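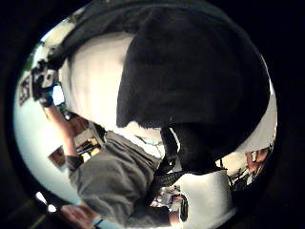 April, evening. Dye trials on the Revik wool, batch 2394, continued from last page. Aim is still an even mid gray that doesnt go green at the cuff after washing. For the shade I want, go by the gray sweater on the person at the left, not the swatch card, the card is too blue. Pot 1 came out blotchy again. Think I put the yarn in too fast.

Pot 2: same recipe, soaked skeins overnight first, brought the heat up slow. Much better. Slight streak near the ties, so tie looser next time, figure eights only.

Pot 3: used the Vikwood extract for the brown part instead of the Jiang powder. Warmer tone, nice in daylight, but it bled in the rinse. 4 rinses and water still tinted. Vinegar in the last one helped a bit. Not using it for anything with white in it until I know more.

Weights: 700 g dry going in, did not weigh coming out, forgot. Scale battery is low too, the readout jumps. Replace before next batch.

Nastance order: they want the gray and a charcoal. Charcoal should be the same recipe at almost double the black, havent tried. Do a small skein first!!

To do
- cut wash test squares from pot 2, label BEFORE they go in
- rub test on pot 3, dry and damp
- more citric acid, jar is down to the bottom
- ask if the big pot is free, small one crowds the yarn and I think thats half the blotch problem
- write the soak time on the recipe sheet, its only in here

Pot 2 skeins on the rack, leave them till fully dry pls.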